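Do I have to go back to court if the other driver's hit and run case gets appealed?

Posted by Trinidad Fajardo, 16 August 2022 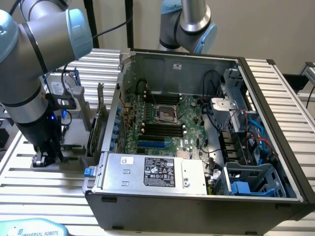
Desktop tower on its side with the side panel off

Hi all, long post, sorry. Last year a guy sideswiped my parked car on Quezada Street while I was sitting in it, and he drove off. A neighbor got the plate. He was found guilty in June of leaving the scene, and the judge ordered him to pay me restitution on top of his fine. I testified for maybe ten minutes and my knees were shaking the whole time.

Now I've got a letter saying he has filed an appeal. It's two pages and I understood the first line. My questions are: do I have to testify again, does he get to stop paying me while it drags on, and should I be hiring my own lawyer? He has made one payment of $213 so far and I was counting on the rest for the body shop. The letter has a case number and a clerk's phone number on it, but I called twice and got a recording both times.

I'm in Ivden if that matters. Thanks to anyone who has been through this!

Fulgencio Gallegos

I was the victim in a case like yours (mine was a truck and a mailbox and then my fence, long story), so I can tell you how it went for me, but I'm not a lawyer.

Most of the time an appeal isn't a new trial. The judges read the transcript and the papers from both sides and decide if the trial court made a legal mistake. There are no witnesses, so you wouldn't testify. The exception is when the case started in a small local court. In some states the loser there can ask for a whole new trial one level up – look for the words "de novo" in your letter. If you see them, you could well get a subpoena, and you do have to show up for that.

On the money, it depends. His lawyer can ask the court to put restitution on hold during the appeal, and some judges say yes. Mine did, and I waited 181 days with nothing coming in. When the conviction was upheld, the payments started up again. Keep every receipt and keep the body shop estimate, even the ugly first one.

You don't need your own lawyer for the appeal itself. The prosecutor handles that side. Ask for the victim advocate in the prosecutor's office, because they will call you back and the clerk's office might not. Mine was in Gremow and she was great, she even put me on the list for updates so I stopped checking the mail like a crazy person.

pradov_mike

call your insurance. my cousin got paid in 12 days and let them go after the other guy. appeals take forever

Trinidad Fajardo

Thank you both! I dug the letter back out and I don't see "de novo" anywhere, so I'm breathing a little easier. Calling the advocate in the morning. My deductible is pretty high, but I'll ask the insurance people too.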